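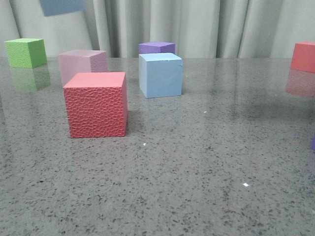

Ticket opened Nov 23, 2022 by Radoslava Doležal, Kubíček office. After last night's Windows update, 4 of the PCs on the second floor start to the desktop and then show no Start menu. The Start button is there, it highlights when the mouse passes over it, and clicking does nothing. The Windows key does nothing either. The wallpaper and all the icons load normally, so the desktop itself is fine and the trouble is limited to the taskbar and menu.

**Priority:** medium. Users can work from desktop shortcuts.

**Affected:** Windows 10 desktops with the Stosis print client installed. Laptops on the same floor took the same update and are OK.

### What the user tried

- Restart, twice on each machine
- Signing out and back in
- Unplugging the second monitor (no change)

### Log

**09:10** – Connected remotely to the first PC. Ended Windows Explorer in Task Manager and started it again. The taskbar went away and came back, Start menu still dead. Search box opens blank and closes by itself.

**09:25** – Ran `sfc /scannow`. Got to 95 percent and sat there long enough that I went and looked at the second PC. Finished in the end with "did not find any integrity violations."

**09:50** – Ran `DISM /Online /Cleanup-Image /RestoreHealth` on the second PC. Completed with no errors. Restarted. Same problem.

**10:05** – Made a new local account on the second PC. Start menu works there. Signed back in as the regular user and it doesn't. So it's something in the profile or something that loads with it.

**10:30** – Event Viewer, Application log: StartMenuExperienceHost crashing over and over, with 900 entries between the first sign-in this morning and now. The faulting module is a DLL in the Stosis folder. Stosis adds itself at sign-in for each user who has set up the print client, and the new account never had it set up. That fits with 10:05.

**10:45** – Turned off the Stosis entry on the Startup tab, restarted. Start menu opens. Turned it back on, restarted, broken again. Turned it off and left it off.

**11:00** – Did the same on the other three. All have a working Start menu. Printing still works through the normal Windows queue, but users lose the badge release on the big printer by the stairs. Told Radoslava they will have to pick up their pages right away for now.

**11:20** – Opened a case with Woltell, who handle our Stosis license. Sent the event log from the first PC and the DLL version. The log export was capped at 2,000 lines, and they asked for the full file, so I sent that separately.

**13:40** – Reply from Woltell. They know about it. The old client hooks into the shell in a way the update no longer accepts. There is a newer client, and the old one has to be fully removed first – installing over the top leaves the bad DLL in place.

**14:15** – On the first PC:

1. Uninstalled Stosis from Apps & features
2. Deleted the leftover Stosis folder under the user's AppData
3. Restarted
4. Installed the new client as administrator
5. Restarted again and signed in as the user

Start menu OK, search OK, badge release OK. No new crash entries after ten minutes.

**15:30** – Repeated on the other three. The third PC would not let me delete the folder because the Bamar backup agent had a file open in it. Stopped the Bamar service, deleted the folder, started the service again. Checked that the next backup job is still listed.

**15:50** – Radoslava tried the menu and printed a test page from each machine. All fine on her side.

### Still open

- First-floor desktops have the old client and have not taken the update yet. Update paused on those until the client is replaced.
- Install package on the share is still the old version. Needs to be swapped.
- Local test account on the second PC to be removed.

**Status:** resolved for second floor, ticket kept open for the items above.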